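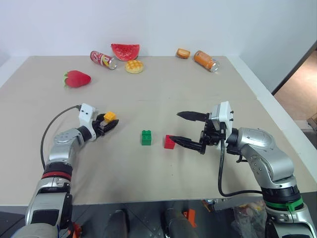

Several trainers at Ševčík have told us that their first recordings were spoiled by stopping halfway to think, and they asked for the order of work to be set out in full. It is given below for the Mirketti two-arm station, under remote control.

4.3 Recording a pick-and-place task

Before you start, check that the station has passed the joint check in section 4.1 and that both hand controllers are charged.

1. Place the blocks on the table within reach of the arms. Leave the food and drink items along the far edge if the task sheet asks for a mixed table.

2. Hold both hand controllers level and press Link. The arms will move slowly to match your hands.

CAUTION: Keep clear of the table until the Link lamp stays lit. The arms may move without further warning.

3. Open both grippers fully, then press Record.

4. Bring one gripper down over the first block. Close the fingers until they hold it, and stop squeezing.

5. Lift the block just clear of the table and carry it to its place. Keep the other arm still with its fingers open until its turn comes.

6. Lower the block, open the fingers and draw the arm straight up.

7. Repeat steps 4 to 6 for the remaining blocks, then press Record again to stop.

Note: Grip a sloped block by its two upright sides. If it slips, put it down and try again in the same recording. Do not move it by hand while recording.

Note: One session holds up to 128 recordings. When it is full, the station shows code 246 and Record has no effect. Start a new session from the Pelley menu.

CAUTION: Check that the wrist cables hang free before each recording. If a cable catches, press Stop, release the arm and clear the cable. Delete that recording.

To delete a recording, see section 11.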